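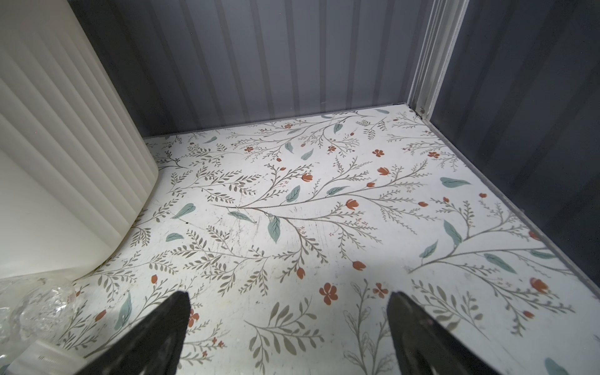
Botanical-pattern liner with a cream ribbed container at the left.

Bathroom Plastics Collection, Nandley
Interim progress report to the Arrieta Fund
Reporting period ending May 2021

1. Purpose of the grant

The grant supports a trial collection of small plastic containers from bathrooms and utility rooms in Nandley. Kitchen plastics in the town are already captured fairly well by the kerbside service. Shampoo, mouthwash, hand soap and cleaning bottles are not, and in the baseline survey most residents who recycled milk and drinks bottles said they put bathroom bottles in the general waste. The reason given most often was distance: the recycling container is downstairs or outside, and the bathroom bin is within reach.

The trial tests whether a second lined bin, placed upstairs and emptied into a separate sack, raises the share of these items that reaches the sorting hall at Dullora. It also tests whether the material arrives in a condition that the hall can use.

2. Work completed

Recruitment closed with 195 households enrolled, all within the two collection rounds named in the application. Terraced houses make up the larger part of the sample. Flats above shops are under-represented, as letters to shared entrances drew a poor response, and a second mailing did little to correct this.

Each household received a bin, a roll of liners, a printed card and a set of sack tags. The card was redrafted after comments from the first households to join. The earlier wording asked residents to "remove all non-recyclable components", and several took this to mean that labels had to be soaked off.
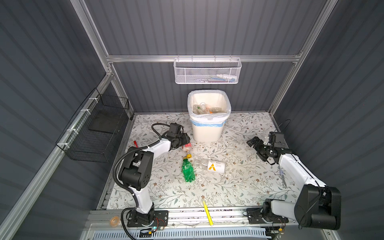

The revised card asks for bottles to be emptied, given a quick rinse and put in with the label left on. Pumps and trigger heads are to be unscrewed and placed in general waste. Caps may stay on. Dullora confirmed in writing that caps left on cause no difficulty on its line, and that loose caps tend to fall through the first screen and are lost.

Collections have run fortnightly on the existing vehicle, using the side cage. No additional mileage has been claimed. On one round the cage filled before the last street and the remaining sacks were taken on the following run; the crew now flatten sacks at the kerb, and this has not recurred.

3. Composition of the material

Sacks are opened and hand-sorted at Dullora on the morning after each round. Items are separated by polymer where a mark is legible and by sight where it is not. The principal fractions are clear PET, coloured PET, natural and coloured HDPE, and polypropylene. Tubes are set aside. They are a mixed construction in many cases and the hall has no outlet for them at present.

Drinks bottles have turned up more than expected. Residents appear to use the nearest bin regardless of which room the bottle came from. This does no harm to the quality of the load, but it complicates the analysis, as some of these bottles would have been recycled anyway through the kerbside box. They are therefore weighed separately and excluded from the headline capture figure.

Contamination stands at 19 per cent by weight. Residual liquid accounts for the greater part of it, followed by cotton wool, razors and pumps left in place. The application set no target for contamination, but Dullora would prefer a lower figure before it agrees to take the material permanently. 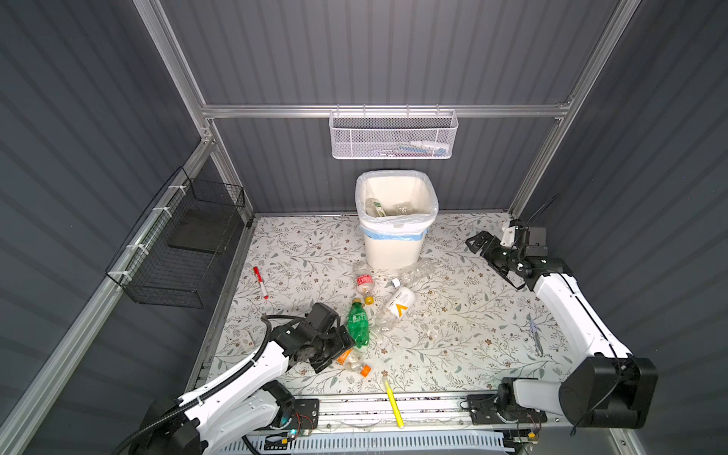

4. Variations from the approved plan

Two changes have been made. The first is the liner. The supplier named in the application, Groltari, withdrew the smaller size, and the next size up has been used throughout. It folds over the rim of the bin with material to spare and costs slightly more per roll. The difference has been met from the printing line.

The second concerns the exit survey, which was to be carried out on the doorstep. It will be done by post and telephone. The questions are unchanged, except for one added item on where the bin was kept. Early calls suggest that a fair number of bins have moved from the bathroom to the landing or the airing cupboard — a point of some interest, given the premise of the trial.

5. Expenditure

Spending is within the approved total. Sorting labour is ahead of profile owing to the tubes, each of which has to be handled individually. Transport is below profile. No virement is requested beyond the liner adjustment described in section 4.

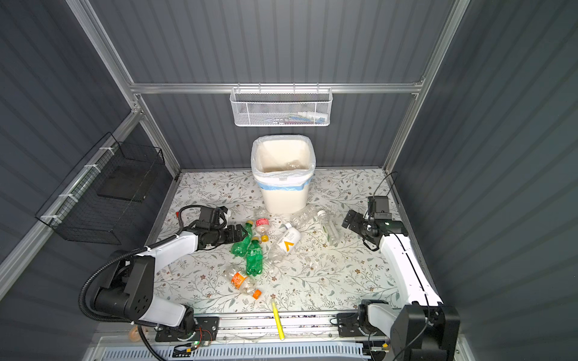

The contingency line has not been touched. It is proposed to hold it for replacement tags, as the adhesive on the first batch failed on sacks left out overnight, and a batch with a tie fixing is on order.

6. Remaining work

Collections continue on both rounds until September. The exit survey will be issued after the last collection, with up to two reminders to households that do not reply. Dullora will supply weighbridge records for the kerbside stream over the same months, so that any movement of bottles from one container to the other can be estimated.

A decision is needed from the Fund on tubes. They can continue to be set aside and weighed, at the present labour cost, or the card can be amended to exclude them. The first option gives better data and the second gives a cleaner load. The project's preference is to go on weighing them until the end of the trial and to exclude them from any permanent service. An answer before the next print order would be helpful.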